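Ecaterina Ardeleanu fala de doces com as mãos. Enquanto me explica por que uma caixa de guloseimas nunca deve ser cheia até cima, vai desenhando no ar as bordas de um tabuleiro imaginário, e a certa altura levanta-se para ir buscar um verdadeiro. Estamos na cozinha dela, que é também o escritório, o armazém e, em certas semanas de novembro, um sítio onde mal se consegue chegar ao frigorífico.

Começou a montar tabuleiros de doces embrulhados para a festa de anos de uma sobrinha. Hoje prepara-os para casamentos, salas de espera, reuniões de condomínio e até para uma pequena oficina de bicicletas, a Valtus, que encomenda um novo sempre que o anterior se esvazia. "O primeiro era a tampa de uma caixa de sapatos forrada com papel de embrulho", recorda. "E ficou tão bonita! As crianças passaram a tarde à volta daquilo, a trocar rebuçados umas com as outras como se fossem cromos."

O gosto pelas tampas ficou-lhe. Ecaterina tem pratos e cestos, e usa-os quando lhos pedem, mas volta sempre aos tabuleiros baixos e retangulares. "Numa taça funda, o que está em baixo desaparece. As pessoas tiram o que está em cima e vão-se embora. Num tabuleiro raso vê-se tudo, e toda a gente remexe um bocadinho — eu adoro ver remexer!"

Pergunto-lhe pela escolha dos doces e a resposta demora quase uma hora, com interrupções para provas. A regra dela é misturar o que toda a gente conhece com coisas que pedem uma segunda olhadela. Há sempre um chocolate de marca famosa, daqueles que se reconhecem do outro lado da sala, e há sempre rebuçados de papel torcido, porque "o barulho do papel já é metade da festa". O resto vem de onde calha: da mercearia Marín, a duas ruas de casa, das malas de viagem dos amigos, de uma loja de produtos asiáticos onde entra sem lista e sai carregada.

"As cores são o que me dá mais gozo", continua. "Um Oreo é azul-escuro, um Snickers é castanho, e se puser os dois em cima de um fundo cinzento fica tudo triste. Agora ponha-lhes por baixo um cor-de-rosa bem forte e veja a diferença!"

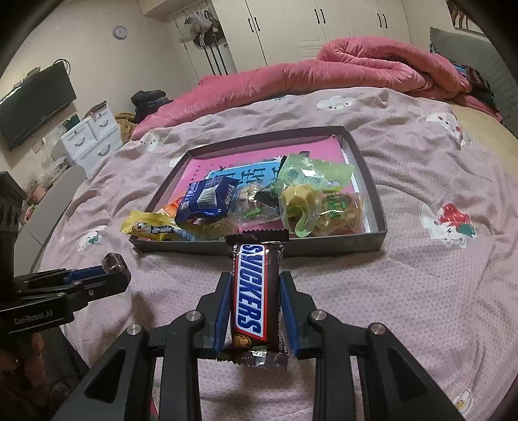 Um Snickers preso numa garra preta, diante de um tabuleiro com Oreo e outros doces embrulhados sobre um forro cor-de-rosa vivo.

Os forros são, aliás, uma pequena coleção dentro da coleção. Guarda-os numa gaveta comprida, direitos, separados por folhas de jornal: papéis de seda, cartazes, folhas impressas em línguas que não lê. Conta 32 e sabe de onde veio cada um. Gosta especialmente dos que trazem letras ou desenhos, que vão aparecendo à medida que os doces desaparecem. "É um prémio para quem chega tarde", diz, a rir. "Já não há chocolate, mas há qualquer coisa para ler."

A maior encomenda até hoje foi para a Kekumgate, uma companhia de teatro amador que quis doces para o público na noite de estreia. Foram até 200 pessoas numa sala pequena, e Ecaterina passou a tarde inteira no átrio a compor tabuleiros em cima de cadeiras. Levou três ajudantes e dois sacos de reserva, que tiveram de ser abertos antes do intervalo. "Acabaram primeiro os de vaquinha, os de leite. Acabam sempre primeiro! Uma senhora veio perguntar-me se eu tinha mais escondidos e eu tinha, claro, mas eram para mim."

Quanto à arrumação, tem ideias firmes. Encosta as embalagens à parede da frente, deixa-as tombar umas sobre as outras e resiste à tentação de as alinhar. "Quando fica tudo direitinho, as pessoas têm medo de estragar. Eu inclino sempre um pacote ou dois, e já ninguém tem vergonha de ser o primeiro."

Agora anda entusiasmada com um tabuleiro só de doces de infância, pedido pela livraria Mostberg para uma tarde de leitura. Anda a perguntar a toda a gente o que comia aos oito anos e aponta as respostas nas costas dos talões de compras. Também me perguntou a mim. Respondi caramelos de fruta, e ela abriu um armário, afastou duas latas e pôs-me um na mão.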